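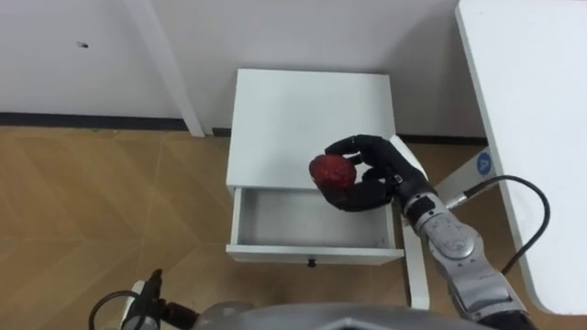
Why does so much of what people own end up in a drawer close to where they sit or sleep? Because a drawer takes things in without asking them to be sorted first, and it can be shut on whatever was left inside.

4.2 The shallow drawer as a holding place

We came to this question by a slow road. Our first survey, which went out in June to 728 households in the Heiskanen district, was meant to be a study of wardrobes and hall closets, and the bedside drawer was given a single line near the end of the form. People wrote far more on that line than we had left room for, and some carried on over the back of the page. They told us about receipts, spare buttons, cough drops, half a pack of cards, and now and then a piece of fruit brought in from the kitchen and forgotten. We were so taken with these answers that we rewrote the second round, known in our notes as Muminero, and put the small drawer at the center of it.
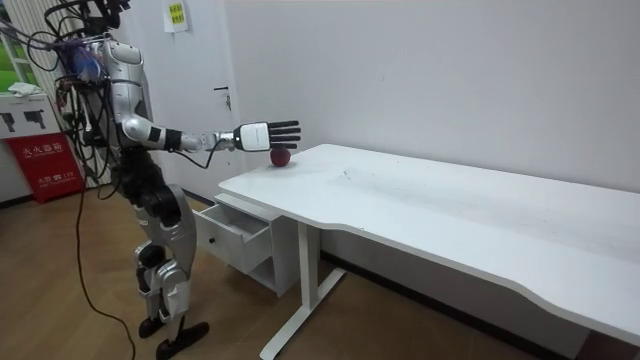 The second round reached 930 households, and we asked each of them to keep a simple diary of what went into one drawer of their choice and what came out again. We are very grateful for the patience they showed, as it is a dull thing to be asked to do over breakfast. A drawer beside a bed and a drawer under a desk turned out to lead rather similar lives. Both filled up quickly in the first days after being cleared, and both then settled into a long stretch in which very little was taken out at all. Only 50 of the diaries recorded a second clearing before the study closed on 7/3/24, and many of those were prompted by a move or by visitors coming to stay.
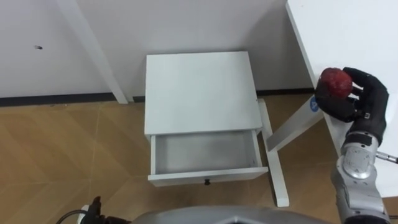

Figure 6. Nightstand with its drawer open.

Depth and width matter a good deal here, and we would like to dwell on them for a moment, even if the point sounds like a homely one. Households with deep drawers tended to stack, and what lay at the bottom was soon out of mind, while those with a single shallow one had to lay things side by side and could see most of them at a glance. The nightstand in Figure 6 has just the one drawer below a flat, square top, and when it is pulled fully open the whole of the empty inside can be looked over from above. Several diary keepers with furniture of this general sort wrote that they tidied as they went, a few items at a time, usually while hunting for something else. The Brodel storage scale, which we adopted from our earlier work, has no good way of scoring this kind of gentle, accidental tidying, and we return to the problem in the section on the Zivness interviews.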